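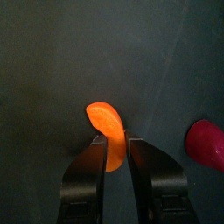 Figure 1. Wrist view with the orange test piece between the fingertips.

3.2 Setup and Care of the Cell

The Tima cell has two arms which face each other across a dark table, with black curtains behind. We keep the table surface matte, so that the lamps give little reflection in the wrist images. The fingertips are wiped every morning and changed after 260 grasps, or earlier when the edge is worn. In
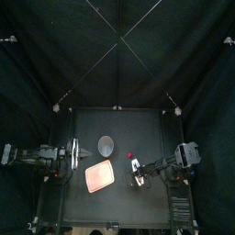
May we also replaced the table bolts, and after this the arm bases were measured again by Urmas Venckus. The largest shift he found was 3 mm. The new base positions were stored before any further trial was run.

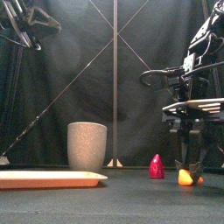
Figure 2. Side view, with the right gripper lowered at the orange piece.

Cables need the most attention. A loop at the wrist must be long enough for full rotation, but it must not touch the table when the gripper is down. We check this by moving each arm slowly through 182 stored poses, and we stop if a cable is pulled tight. 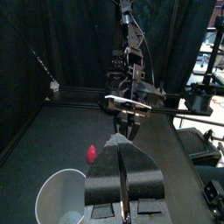

Figure 3. View from one wrist toward the other arm.

The wrist cameras are calibrated last, when both arms are already fixed. If a camera was loosened for any repair, the whole calibration is repeated for that arm.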